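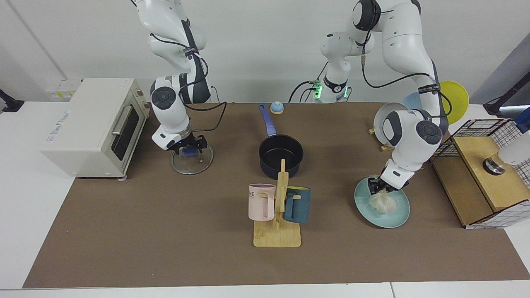 A reader commented under my last post that I was being a snob about small kitchens, that the Grodness method had changed her life, and that if I had tried it for more than an afternoon I would have seen the point of it.

Fair enough, so I tried it for longer. I gave it 15 days, and I'm going to tell you how that went, and I expect to get another comment.

For those who missed the first post, Grodness is a plan for cutting down your kitchen. You pay for a booklet and a set of emails, and the emails tell you to take everything out of your cupboards, put it in boxes, and only bring back a thing when you need it to cook something. Whatever is still in the box at the end, you give away. The claim on the front of the booklet is that most homes can lose 60 percent of what is in the kitchen and cook better for it.

I would love to know where that number comes from. I read the booklet twice looking for it. There is no survey, no note at the back, no mention of anyone having gone into a home and looked. My guess is that someone thought half sounded lazy and two thirds sounded like math.

The boxes themselves were fine. I like a box. The first few days were even a little bit fun, in the way that camping is fun, and I ate a lot of eggs. Then it got cold here in Kilell and I wanted soup, and out came the big pot, and its lid, and the ladle, and the thing you mash with, and the colander. A few days later I wanted to bake and the same thing happened with the other half of the cupboard. By the end, what was left in the boxes was a fondue set, a melon baller, and six egg cups. I didn't need a booklet to tell me about the fondue set.

And 15 days is such a strange length of time to pick. Nobody's cooking year fits into it. If I had started in November I would have kept the roasting pan and the gravy boat, and if I had started in a heat wave I would have given both of them away and bought them again at the holidays. The emails don't bring this up. They do bring up, in email six, that you can buy the Plaswood drawer dividers at a discount.

That was the part that got my back up. You are told to own less, and then you are sold something to put the less in. I went and looked at the dividers at the hardware store on Cabrera, and they are strips of plastic with a wood pattern on them. You could do the same job with a shoe box. I have done the same job with a shoe box.

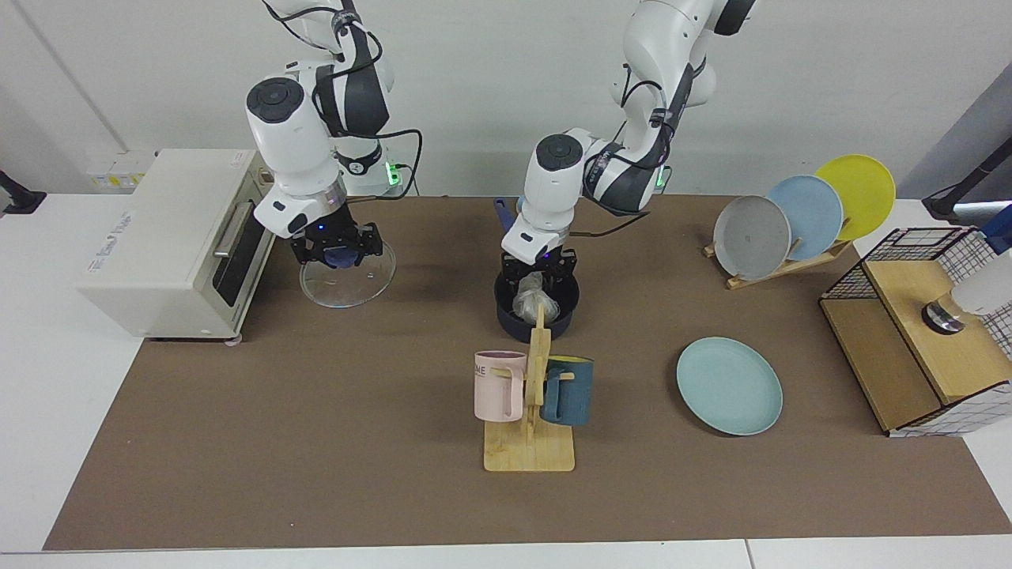 Glass lid with a dark blue knob, toaster oven next to it.

Now, lids. The Grodness people have very strong views on lids. You are meant to keep 2, a large and a small, and use a plate for anything in between. I did this for one whole pot of rice and I would like that evening back. A plate doesn't have a knob. A plate gets hot all the way across, and you pick it up with a dish towel, and the water that has gathered under it runs down your wrist. You also can't see through it, so you keep lifting it to check, and every bit of rice advice I have ever been given starts with leaving the lid alone. I put up with a messy cupboard full of lids for a good reason, and I wish I had trusted it.

The same goes for the toaster oven, which the booklet calls a "double". It says a toaster oven and a full oven do one job between them and you should choose. Do they? I use the small one most mornings and the big one when there are people over. If I had to pick I would keep the small one, and then I'd be sorry the first time I wanted to cook a chicken. I don't see who wins there. The counter does, I suppose. The counter would look lovely.

I think that is what bothers me about the whole business - it is a plan for how a kitchen looks when you're not cooking in it. All the before and after pictures in the emails are of bare counters.
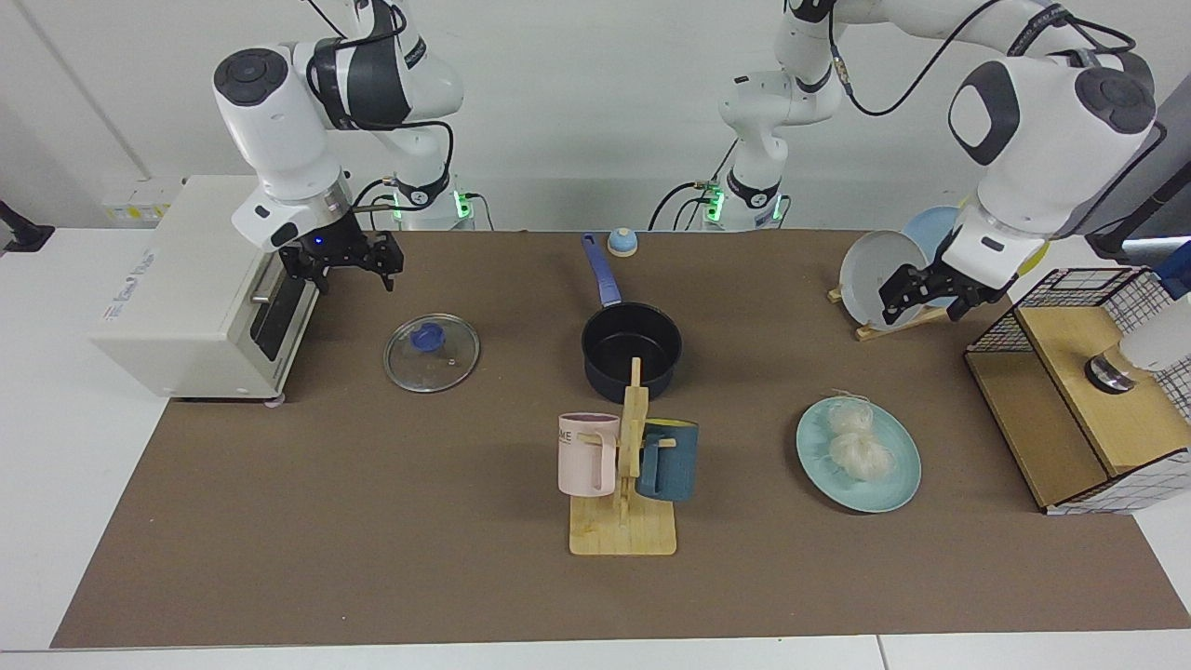 My counters have never been bare while I was cooking and I don't trust anyone who says theirs are. Once the onions are on the board and the can is open and you have put the spoon down on the lid of something, it's a mess for an hour and then you clean it up. That seems like a normal thing for a kitchen to be.

To be fair to the reader who wrote in, I did get something out of it. I now know where the second oven mitt was (behind the flour). I wiped down shelves that had not been wiped in a long while. And the fondue set did go to the thrift store, along with the egg cups, though I took the melon baller back out of the bag at the last minute and I can't defend that.

But I could have got all that from one rainy afternoon with the radio on, for free, and without the emails, which are still coming. The latest says I am "in the maintenance phase". I have tried to unsubscribe and it asks me to tell them which room I'd like to do next.

Posted 26 October 2025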